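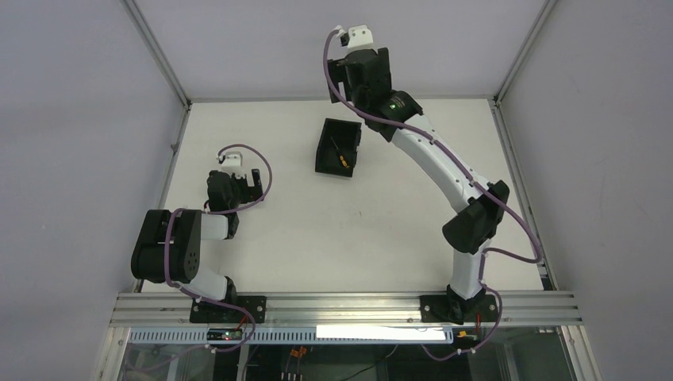
**What should I price first when I plan a two-arm bench cell?**

Price the bench before the arms. Table, rails, side panels, mounting plates, cable runs and power come to more than most people expect, and they decide which arms you can fit at all.

# Budgeting for a small two-arm cell

I put the first version of these notes together in October, when we were planning the second cell at Pillthorpe, and I've kept adding to them. Planning a cell is one of my favourite jobs (yes, including the spreadsheet!) and I'd love more people to have a go at it properly before they start filling a basket with parts.

You'll need a tape measure, a spreadsheet, a sheet of cardboard as big as your table and a free afternoon.

## 1. Write down the jobs

Start with what the arms will do in their first few months. Use plain sentences: "pick a screwdriver out of a tray and hand it to the other arm" is perfect. "General manipulation" tells you nothing when you're choosing a gripper.

For each job, note:

- the heaviest thing to be lifted
- the smallest thing to be gripped
- the furthest point an arm has to reach
- whether both arms must reach that same point

The last one catches people out. On our Mumia project we had two arms that could each cover most of the table, and the patch they shared was far smaller than we'd drawn it.

## 2. Draw the table full size

Lay the cardboard on the floor and mark where each arm base will sit. We mount ours along the front rail, which leaves the working surface clear and lets an arm fold back near its own corner while the other one stretches out.

Cut a strip of card to the working reach of the arm and swing it from each base mark. Use the reach with the gripper fitted and pointing the way you'll really use it. Then put your trays, bins and tools down inside the overlap and see what's left. Move the marks until you're happy, and only then measure the table you need.

Do you want side and back panels? I'd say yes, every time. A plain pale background makes life much easier for any camera work, and small parts stay on the bench when they get knocked. Panels need posts, though, and posts need a frame, so put all three on the list together.

## 3. Build the sheet

I use one row per item and these columns:

| Item | Quantity | Unit price | Delivery | Lead time | Needed before |
|---|---|---|---|---|---|
| Arm | | | | | |
| Gripper and fingers | | | | | |
| Brackets for gripper | | | | | |
| Aluminium extrusion | | | | | |
| Mounting plates and bolts | | | | | |
| Tabletop | | | | | |
| Panels and posts | | | | | |
| Power supplies | | | | | |
| Cables, clips and ties | | | | | |
| Slotted trunking | | | | | |
| Emergency stop and guarding | | | | | |

"Needed before" is the column I'd fight for. If the mounting plates turn up last, the arms sit in their boxes and you can't test a thing. Sort by it once a week.

Keep delivery separate from the unit price. Long extrusion is awkward to ship, and having it cut into shorter lengths by the supplier sometimes saves more than the cutting costs. Ask!

## 4. Take the cables seriously

Any cable that runs out to the gripper has to follow every joint on the way. It needs enough slack to let the elbow and wrist move freely, and enough ties and clips to stop that slack wandering about. Trace the whole route with a piece of string on a real arm if you can borrow one, or on a drawing if you can't, with the arm at full stretch and again folded up. Buy to the longer measurement.

We set aside 300 pounds for cables, connectors, clips and trunking on the Cai cell and used every penny. Order one spare of each cable that flexes. Order clips by the bag of 100, they vanish.

## 5. Get your quotes

Ask for 3 quotes on the arms and on the frame. Send everyone the same page with your job list, your table size and these questions:

- What's included in the box, and what do I have to add?
- Does the quoted payload include the gripper?
- Which spares do you keep in stock?
- What does a repair cost once the warranty is over?
- How long will software updates be provided?

Jistberg, our own workshop name for the oldest cell, was bought from a single quote in a hurry. Brackets weren't in it, nor were the finger sets, and we paid for two extra deliveries. Lesson learnt.

## 6. Add the contingency, then leave it alone

Add 10 per cent to the total as its own line. Don't spread it across the other rows, or it'll be spent by the time you need it.

Your own hours go in too. Assembly, wiring, levelling the table, a risk assessment and the first calibration all take time, and a cell that's been bought but has no hours booked will stay in its packaging.

## 7. Order in this sequence

1. Frame, rails and tabletop
2. Mounting plates and bolts
3. Arms and power
4. Grippers, brackets and fingers
5. Cables and trunking, measured again on the built frame
6. Panels
7. Trays and test objects

Guarding and the emergency stop must be in place before anything is powered up, so check their lead times on the first day.

Test objects can be cheap. A tray and a small screwdriver will keep two arms busy for ages, and you'll find out very quickly whether your finger tips are any good.

Last updated 2021-11-22. Added the questions on repairs and updates to step 5.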